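Prosov 图集 › 底层大间 › 地面与靠墙物品

底层大间:落地扇、收纳箱与玻璃门一侧

本页收录 Prosov 底层大间地面、落地扇、叠放物、清扫和玻璃门一侧的布置说明。文字由 Ozan Altıntaş 整理,尺寸由 Fereshteh Tehrani 复核。尺寸单位为厘米,另行注明的除外。物品名称沿用房间清单上的叫法,与厂家说明书上的名称不一定一致。

房间的平面图、电气图不在本页,见“图纸”栏目。图集中其他房间的页面按楼层排列,底层大间排在第一位。 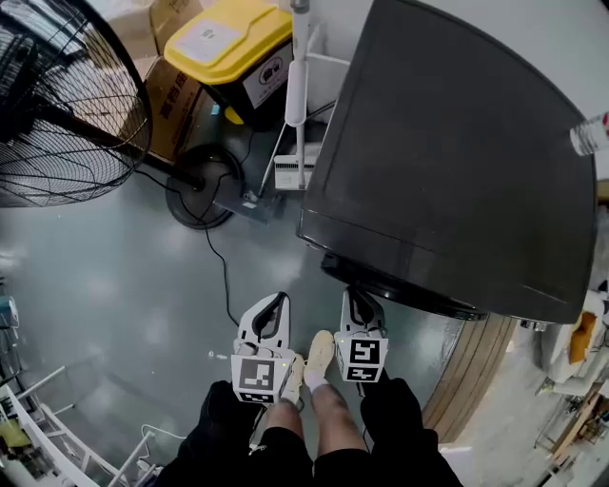

本页最后修改:2023年7月

灰色环氧地面,黑色落地扇,电源线走在地面上。黄盖黑色收纳箱叠在印有汉字的纸箱上,旁边立着白色杆式吸尘器。

一、地面

地面为灰色环氧涂层,五月以前完成,之后没有重涂。涂层范围到木色地面条为止,地面条呈弧形,靠置物架一侧。两种地面分开清洁:环氧面可以湿拖,木色部分只用拧干的布。

环氧面上的划痕大多来自拖动重物,而不是来自脚步。房间里底座较重的物件有两类,一类是落地扇,一类是深灰色的大件电器。后者顶面平而宽,四角为圆角,下方接黑色圆形底座。移动时两人抬,不推。底座下面不加毛毡垫,毛毡吸灰以后会夹住砂粒,磨损比不垫还快。橡胶垫试过一种,取下时在涂层上留了一圈发黄的印子,用中性清洁剂擦不掉,后来用橡皮慢慢擦淡了,侧光下仍然看得见。

清洁剂按 Hourani 涂层手册的建议使用中性产品,稀释比例为 1:200。酸性除垢剂、含氯漂白剂都不进这个房间。地面滴到油性物质时先用干布吸,再用稀释液擦,最后清水过一遍。手册里还有抛光的章节,这里没有采用。

涂层的修补没有一定的周期。直径小于 6 毫米的坑点只做登记,大于这个数的用双组分修补料填平。修补料颜色比原地面略浅,晴天从玻璃门那头看过去比较明显,从另一侧看几乎分辨不出。修补处编号写在平面图上,地面上不做标记。

二、落地扇

落地扇带圆形金属丝网罩,圆底座。房间清单上编号为 47。清单从 1 号编起,报废物品的号码不再使用,因此最大编号大于现有物品数量。

风扇的位置经过几次调整。最初正对玻璃门,门开着的时候气流直接出去,室内侧感觉不到风。后来移到靠墙叠放的箱子前面,出风方向斜着穿过房间,桌面上的纸张也不再被吹起。目前的安排允许使用者按需要转动扇头或挪动底座,用完以后不强制归位,但底座不得压在电源线上。

电源线沿地面走,不固定。曾经考虑过线槽,放弃的理由有两条:线槽粘在环氧面上以后很难无损拆除;风扇位置不固定,线槽的走向也就定不下来。现行做法是尽量让线贴着墙边,多余的长度绕成松圈放在底座旁边。横穿走道的那一段用完即收。线圈直径不要太小,绕得过紧时护套容易扭曲,展开以后线会自己翘起来,反而更容易绊脚。

网罩的拆洗方法如下。断电,拔下插头。松开网罩下沿的卡扣,前罩取下后平放。扇叶固定螺帽为反向螺纹,顺时针松开,第一次拆的人常常往反方向用力。扇叶和前罩用温水加少量洗洁精刷洗,后罩留在机身上,用湿布擦。全部晾干以后再装,用热风吹干会使扇叶变形。装好先开低速挡,听有没有摩擦声。有声音通常是前后罩没有对齐,重新扣一次即可。

夏季每两周拆洗一次,其余月份只擦外罩。网罩背面积灰比正面快,检查时以背面为准。

三、叠放物

靠墙的一叠由两件组成,上面是黄盖黑色收纳箱,下面是纸箱。收纳箱箱盖和正面各有一张白色标签。标签使用 Pemar 格式,房间里新贴的都照此执行,格式规定如下:

第一行为类别,用两个字。
第二行为内容物,不超过一行,写不下的写“见箱内单”。
第三行为放入者姓名缩写。
标签不写数量。

盖上一张、正面一张,是因为箱子有时会被叠到别的东西下面,盖上的那张就看不见了。两张内容必须相同,换一张就要换两张。旧标签先揭后贴,不允许层层覆盖。揭不干净的残胶用酒精擦,擦之前在箱底试一下,有的塑料遇酒精发白。

纸箱作为底层承重件不理想。纸箱受潮以后先从下沿变软,外观上不容易发现,等到侧面出现横向折痕时已经承不住重量。Fereshteh Tehrani 建议把纸箱内容物转到另一只同型号收纳箱里,两箱直接相叠。这项改动已经列入清单,还没有执行,等新箱到货。过渡期间收纳箱里不放金属件和液体,湿拖时拖把不碰到纸箱下沿。

叠放总高度上限为 61,从地面量到最上面一件的盖面。这个数字是按坐着的人能平视箱盖标签定的,同时不挡后面的墙面插座。临时放在箱盖上的东西也计入高度。

纸箱外面的原有印刷文字不涂抹,也不作为内容物的依据。很多箱子换过内容,印的是一种东西,装的是另一种。查找物品时以标签和清单为准,没有标签的纸箱按“待整理”处理,放在玻璃门一侧,不进置物架。

四、吸尘器与清扫

白色杆式吸尘器平时直立,吸头着地,手柄朝上。靠放时杆身容易慢慢滑倒,所以要求放在收纳箱旁边,有东西侧向挡一下。吸尘器后面可以放小件盒子,不能放高于吸头的软质物,例如布袋,拿机器时会一起带出来。

清扫顺序固定为先吸后拖。吸的时候从木色地面条一侧开始,往玻璃门方向走,最后处理风扇底座四周。底座与地面之间的缝很窄,吸头进不去,换扁嘴沿圆周走一圈。电源线先抬起来搭在底座上,吸完再放回去。

尘杯满到刻度线就倒,不等到下一次。滤网每月水洗,洗完阴干一整天。备用滤网只有一片,装反了会漏灰,有字的一面朝外。

湿拖之后关风扇低速吹地面,这句话在旧版页面上写成“关风扇”,有读者来信询问到底是开是关。应为“开”,即开低速吹。旧版的其他部分没有改动,打印过的请自行更正。

五、置物架

置物架在木色地面条另一侧,混放各类杂物和盒子。整理进度落后于其他区域。原因是架上的物品归属不一,其中一部分属于 Brestthorpe 分部,需要对方确认以后才能移动。Ozan Altıntaş 的方案是先不分类,只做三件事:盒子的开口朝外,白色容器集中到一层,空盒折平。分类等确认单回来以后再做。

饮料瓶不上架。瓶子可以临时放在白色台面边上,离电器留出一个手掌的距离,当天带走。没有盖的杯子只放在桌面上,不放在地面,也不放在收纳箱盖上。
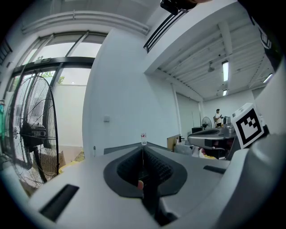 架子的层板间距不等,下面两层较高,上面几层较矮。调整层板时先把整层清空,托钉四个一组更换,不混用新旧。托钉孔的编号从下往上数,写在立柱内侧,铅笔字,擦拭时注意保留。

层板的擦拭频率低于地面,每季度一次。擦的时候从最上层开始,物品按原顺序暂放在桌上,擦完照原样放回。有人提议趁这个机会换位置,目前不采纳,换位置必须先改清单,再动实物。

六、玻璃门一侧

房间的自然光来自玻璃门和玻璃窗,黑色金属框把玻璃分成大格。门外有树,再远处是白色外墙,白墙的反光使下午的室内比预计要亮。照度没有做过系统测量,只记录过开灯时间,夏季傍晚以前一般不需要开灯。

金属框的横档容易积灰,玻璃本身反而不明显。擦拭时先用干刷把横档上的灰扫下来,再擦玻璃,顺序颠倒的话玻璃要擦两遍。框与玻璃之间的密封胶不要用硬刷。下沿靠近地面的一格最脏,雨后有泥点,从外侧擦。

靠门处允许放待整理的纸箱,单层,不叠放,不得挡住门扇的开启范围。门扇范围没有在地上画线,以门完全打开时不碰到东西为准。纸箱放在门边不超过一周,到期没有人认领的,移到收纳箱那一侧并贴上标签。黄色和绿色的小件物品颜色醒目,地面上容易看到,但每天离开之前仍然要收。

日照对纸箱和塑料件有影响。透明胶带在直射光下几个月就会发脆,封口自行裂开,箱子一抬底就散。封箱改用纸基胶带以后情况好一些,缺点是受潮容易脱落。两种胶带目前都有库存,玻璃门一侧用纸基的,靠墙一侧用透明的,用完以后再决定是否统一。

门缝进风时会带进树叶和细沙,细沙是环氧面划痕的另一个来源。门内侧计划加一块刮沙垫,宽度与门洞相同,厚度受门底缝隙限制。市面上常见的垫子都偏厚,供应商答应裁一块薄的样品,样品尚未收到。

七、清单与更正

房间清单的纸质版挂在门旁,电子版与本页同步更新。两者不一致时以纸质版为准,先在纸上改,改动人签缩写,再由 Fereshteh Tehrani 录入。下列项目在本次修改中有变动:

风扇位置说明改写,删去“正对玻璃门”。
叠放高度上限由口头约定改为书面。
标签格式加入“不写数量”。
湿拖后风扇一句改正。
胶带分区使用为新增。

尺寸或名称有误,请写明章节号,交给 Ozan Altıntaş。

上一页:Prosov 图集目录
下一页:底层走廊与楼梯口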